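# Small Rings, Long Orders: Retaining Ring Production at Govent

Retaining rings seldom appear in sales literature. They hold a gear on a shaft or a pin in a housing, and most buyers think of them only when a delivery is late. At Govent, whose plant stands on the river side of Jimbridge, they have been the principal product for 30 years.

The company supplies rings for pumps, hand tools and light gearboxes. Its catalog lists standard internal and external types, but the larger share of orders now comes from customers who ask for a special width, a special finish or a closer limit on flatness. These orders are small and frequent, and they have changed the way the plant plans its work.
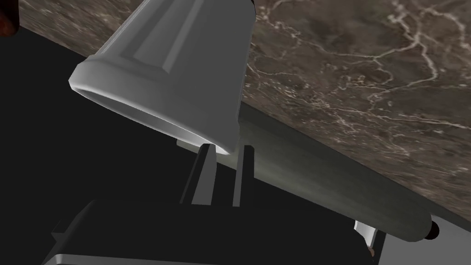
Planning was formerly done by the week. Coil stock was drawn from the store in the order in which jobs were received, and the presses were reset as often as the list required. A change of tooling could take 40 minutes, and on a heavy day the presses stood idle for longer than they ran. Under the present system, orders are grouped first by strip thickness and then by ring type, so that one setting serves several customers.

Parveen Wijesinghe, the production manager, regards the new order of work as overdue. Typical setting time has fallen to roughly 25 minutes, and the store issues fewer part coils. The cost is a less flexible schedule. A customer who calls with an urgent need may have to wait until the correct strip is next on the press. 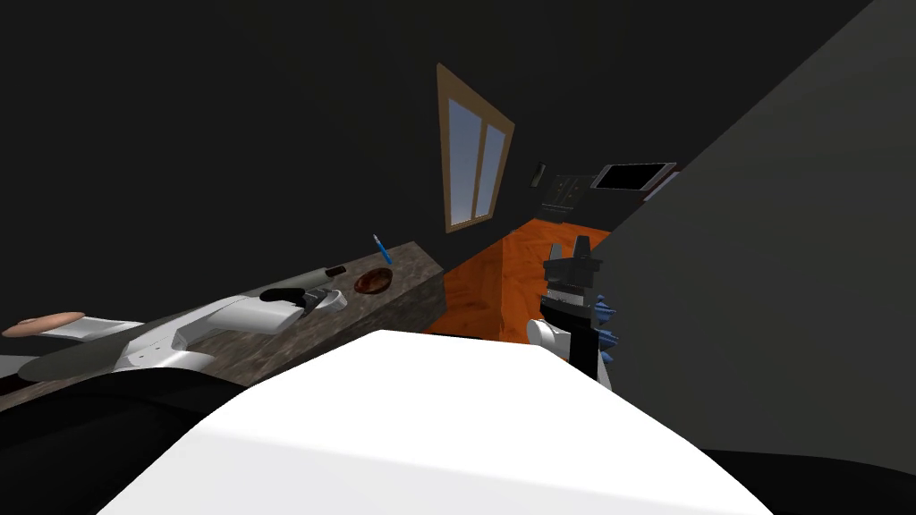 Ramil Javier was less certain that every buyer would accept the wait. A pump builder with a line stopped, he said, "does not want to hear about strip thickness," and he would prefer to see one press kept free for short orders. The plant has agreed to review the point after the August stock count.

Heat treatment has received equal attention. Carbon steel rings must be hard enough to spring back into the groove, yet a ring that is too hard may crack during fitting. Govent tests 20 rings from each batch for hardness, and samples are also opened over a tapered plug and checked for permanent set. Batches that fail are held in a locked cage until the cause has been recorded.
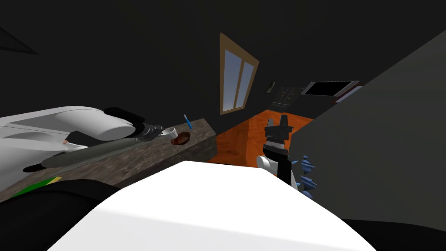 *Last updated August 1, 2026*

Plating remains the most difficult stage. Hydrogen taken up in an acid bath can make hardened steel brittle, and the damage may not appear until the ring is under load. Zinc-plated rings are therefore baked promptly after plating, and the oven chart is filed with the batch papers. For several customers the plant now recommends a mechanical zinc coating or a plain phosphate and oil finish – the latter only where the assembly will remain indoors.
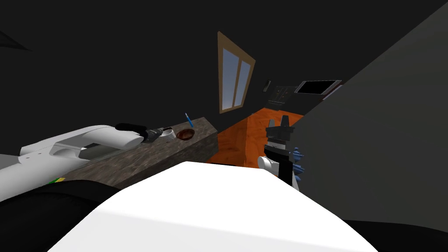 *Rendering: a small white cup directly in front of the gripper, with a shallow brown bowl just beyond.*

Packing was the last department to be reorganized. Loose rings tangle easily, and Widillow, a gearbox assembler, had asked for stacked rings on rods. Kumudini Matubbar supervised the trial, and rod packing is now offered on most external types. Internal rings continue to be shipped in bags. A price list for the new packing is available from the sales office in Jimbridge.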